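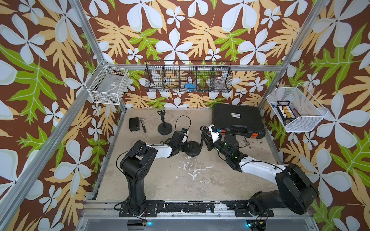
Large-flower print on chocolate brown, hung on three sides.

Dumenora Tropical Wallpaper, Brown
Item 3937
Sold by the roll

Dumenora is a large tropical print on a chocolate-brown background. The flowers are pale blue-white with five petals. Between them are fern-like leaves in tan and peach, and lobed leaves in bright lime green with light veins. The lime is the strongest color in the print and it shows from across a room.

The pattern is big. On a narrow strip of wall you will get parts of flowers, so we suggest it for a full wall or for several walls that meet. It can be carried around corners, as in the photo, where it covers the back and both sides above a worn beige-gray floor. Plain floors in gray, sand or light brown work well with it. Silver metal trim also looks fine against the brown.

Ordering

Order all the rolls for one job at the same time. Color can shift a little between print runs, and the brown is where you will see it. The run number is on the label at the end of each roll. If the numbers in your delivery do not match, call us before you cut anything.

Measure the full width of every wall, including doors and windows, and the height at the tallest point. Send us the figures and we will work out the number of rolls. Walls that slant or meet at an odd angle need extra paper, so please send a sketch with those.

Samples are a single cut sheet. One sheet does not show the whole repeat. Ask for item 400 if you want the larger sample, which does.

Hanging

Walls should be clean, dry and smooth. Fill holes and sand them flat. Over white or pale paint, use a brown-tinted primer so the seams do not show light. Paste the wall, hang the first strip to a plumb line, and match each strip at the flowers near eye level. At inside corners, wrap a small amount onto the next wall and start the new strip over it.

Wipe paste off the face right away with a damp sponge. Do not use solvent or scouring pads.

Other papers in this group

Wonach, item 2116: small leaf print, cream background
Eynon, item 200: plain weave texture in brown, made to go with Dumenora

Eynon is out of stock in the brown until August. Orders are being taken now and will ship in the order received.

Questions about quantities or samples go to Delyth Price at the Vurkoveo order desk.

Page updated May 2018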